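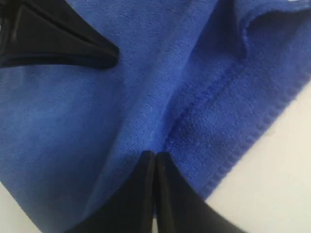

Section 3: Getting the Dikden Connected, Level and Through Its First Wash

You have the washer out of its carton and the carton is now the largest object in your home. Keep it for the moment. If anything has to go back to Tranness, it goes back in that box, foam corners and all, and the freight company will not be talked out of this.

Before you start, find these in the bag taped inside the drum:

Four transit bolt covers, gray
One flat wrench, thin enough to bend if you lean on it
Inlet hose with Montes quick connector
Drain hose guide (the plastic hook that looks like packaging and usually gets thrown out as such)
One rubber washer, spare

CAUTION: Take the bag out of the drum. Customer support keeps a list of things washed by accident in the first week, and the bag has been at the top of it for years.

3.1 Removing the transit bolts

1. Find the four large bolts on the back panel. They hold the drum still while the machine is on a truck. They will also hold it still during a spin, or try to, and you will hear about it from two floors away.
2. Loosen each bolt with the wrench until it turns freely.
3. Pull the bolt straight out along with its plastic sleeve. The sleeve resists. Wiggle it.
4. Press a cover into each hole until it clicks.
5. Put the bolts somewhere you will remember when you move. Earlier printings of this guide suggested the kitchen drawer. We have stopped suggesting the kitchen drawer.

Note: Running the machine with even one bolt in place will damage the suspension. The warranty has a paragraph on this, and it is short.

3.2 Connecting the water

1. Shut off the cold tap.
2. Screw the inlet hose to the tap by hand. Finish with a quarter turn of the wrench. People with strong wrists should ask somebody else to do it.
3. Push the Montes connector onto the inlet at the back of the machine. The collar snaps forward when it is seated. If it has to be persuaded, take it off and check that the rubber washer is lying flat inside.
4. Open the tap slowly and watch both ends of the hose with a dry paper towel in your hand.
5. Wait five minutes and check again. Slow leaks are patient.

Do not reuse the hose from your old machine, however fond of it you are.

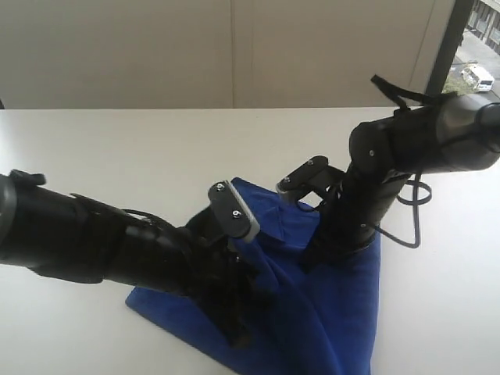
Can the washer be connected to a hot water tap?
It is built for cold water only and heats what it needs during the cycle. A hot supply can warp the inlet valve.

3.3 Placing the drain hose

The drain hose goes into a standpipe or hooks over the edge of a laundry sink. Either is fine. What matters is the height: the top of the hose bend should be 33 inches above the floor. Any lower and the water may siphon out as fast as it comes in, and the machine will sit there filling and emptying itself like a decorative fountain.

1. Clip the drain hose guide onto the hose where it bends.
2. Hang the bend over the sink edge, or lower the end into the standpipe.
3. Fasten the guide with the strap. A pump can throw an unfastened hose onto the floor with real enthusiasm.
4. Leave a small air gap at the mouth of the standpipe. Do not seal it with tape.

3.4 Leveling

Most calls about noise are calls about leveling. The remainder are calls about coins.

1. Slide the machine into its final position. Leave enough space behind it for the hoses to curve without kinking.
2. Put a spirit level on top, side to side, then front to back. A glass of water is a poor substitute and eventually ends up behind the machine.
3. Turn the front feet with the wrench until the bubble is centered.
4. Push down on opposite corners. If the machine rocks, lower the foot that isn't touching.
5. Tighten the lock nut on each foot up against the cabinet. Skip this and the feet will unwind themselves over a month or so, and you will get to enjoy this section again.

Fulgencio Bermúdez, who installed these machines for a long time before we made him write about it, would like it known that folded cardboard is not a leveling foot. He has thrown out a great deal of folded cardboard.
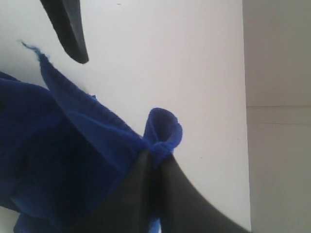
Blue cloth, crumpled, on a white surface.

3.5 The first wash

Run the first wash empty. There is a little water left in the drum from factory testing, plus a faint smell of new rubber that does nothing for a clean shirt.

1. Plug the machine straight into a grounded wall outlet. No extension cords, no power strips.
2. Close the door until it latches.
3. Put half a scoop of Kirel powder, or any low-suds detergent, in the main compartment. Leave the softener compartment alone.
4. Turn the dial to Cottons Warm and set the spin to 1000.
5. Press Start and stay within earshot.

The door locks with a clunk, and then for a short while nothing seems to happen. The machine is thinking. Please do not press Start again, which it takes as a request to stop.

Toward the end the spin builds in stages. A steady hum is normal. Some vibration is normal. Travel across the floor is not normal, and you should return to 3.1 and look hard at the back panel.

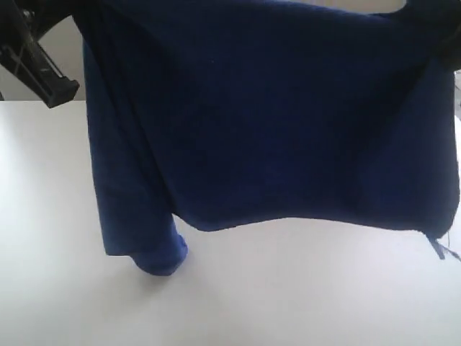

When the cycle ends, the door stays locked for another minute or two. It will not open sooner for pulling, and the handle is the one part we sell more of than we would like.

3.6 If something is wrong already

Display shows E5: no water is reaching the machine. Check that the tap is open. We know you checked. Check again.

Water on the floor at the front: the door seal has something caught in it, often a twist tie from the packaging.

Water on the floor at the back: see 3.2, step 2, and the remark about wrists.

Buttons do nothing, dial lights up: the child lock is on. Hold Spin and Delay together until it beeps.

Machine completely dead: try the outlet with a lamp before calling. If the lamp works, call, and have the serial number ready. It is printed on the sticker inside the door rim, where you will need a flashlight and one free knee.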